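What an open afternoon with a laundry robot got right

Most robot demonstrations I have been to were designed to be over before you had a question. Something waves, something dances, a door opens and you are given a bag with a pen in it. The open afternoon at Nollosar's workshop in Vidmont, in October, went on for three hours and was mostly about laundry. I think it was the most useful one I have attended, and I would like more firms to copy it.

The workshop is on the old Fulholm estate, up a flight of outside stairs, with a lift that was out of order. There were 30 places and every one was taken. A good many of the visitors worked in care homes, which makes sense. One woman told me her home has 84 residents and that the washing never stops. She had not come to be amazed. She wanted to know whether a machine could take a towel out of a basket and put it down flat, and how long she would have to stand there while it did.

The answer to the second part is a long time. The arm went to the basket, closed its fingers, lifted, and quite often came up with two things or none. On the first run I watched, it took nine tries to get one cloth clear of the others. The staff did not hurry it along or talk over it. A screen beside the bench showed the view from the wrist, and that was where most people ended up looking.
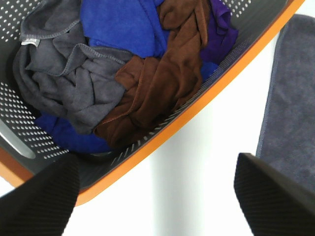
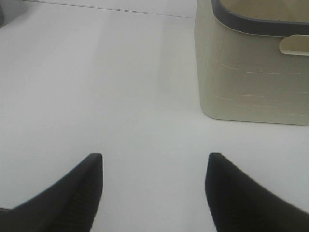 Views from the wrist at the Vidmont open afternoon: the mixed basket with its orange rim, and the beige basket with the dark rim.

I had never thought of a heap of washing as difficult. I sort one every few days while listening to the radio. Seen from between two ridged fingers it is a different matter. A brown cloth twists across a grey one, some blue goes under and comes out again further along, and it is hard to say where any one of them ends. I tried to pick the edge I would pull first and changed my mind twice. After that I was more patient with the arm.

This is my case for showing the slow version. People who buy equipment for laundries, hospitals and homes have been shown a great many polished films, and they have learned to discount them. If a film shows a perfect fold, the buyer wonders how many attempts were thrown away. At Vidmont you could stand and see the attempts. By the end of the afternoon I had a fair idea of what the machine could do, and so did the people around me, who asked much better questions than I did. What happens with a fitted sheet? Who comes out when it stops? Can the night staff reset it?

The answers were mixed. Fitted sheets are not being tried yet. The folding software, called Lungu, had been through 1572 practice picks by the week of our visit, and the staff said plainly that they would want far more before leaving it alone in a room. I did not hear a price, and I think that was a mistake. A care home manager who gives up an afternoon should go home with at least a range.

There is an argument against all this. A firm that shows its failures may lose a customer to one that hides them, and a visitor who stays for ten minutes will leave thinking the thing doesn't work. I saw a couple go after the second dropped cloth. They may have been right to, if they needed something by Christmas.

But the bigger risk is on the other side. Homes and laundries are short of hands and will be asked to spend real money on machines like this one. If they buy on the strength of a film, the staff will be the ones standing over it at six in the morning, picking towels off the floor. I would rather they saw the dropped towels first, and for long enough to get bored.

Nollosar plans another afternoon in the spring. I hope the lift is mended by then, and that somebody brings a fitted sheet.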